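Toy check: stacking ring set, round table
Last updated: 23rd August

1. Peg – upright in striped base. OK.

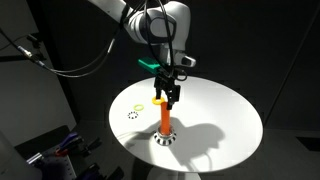 2. Table – pedestal steady, top clean. Recheck in July. 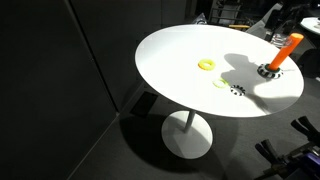

3. Rings – feel each edge for cracks. Pass.
4. Clear rattle – no splits, beads sealed in.

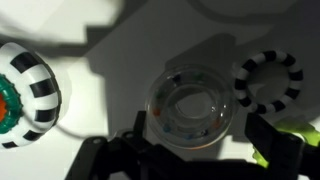
Clear rattle with colored beads, small striped ring

5. Storage – Porum bin, shelf 20. Lid hinge stiff, still usable.
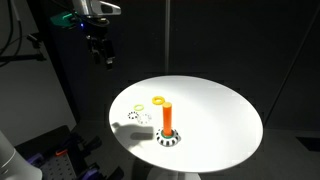
6. Spare rings – 2 on order from Skellier.

We use cookies. OK
© Rerum | Contact | Back to top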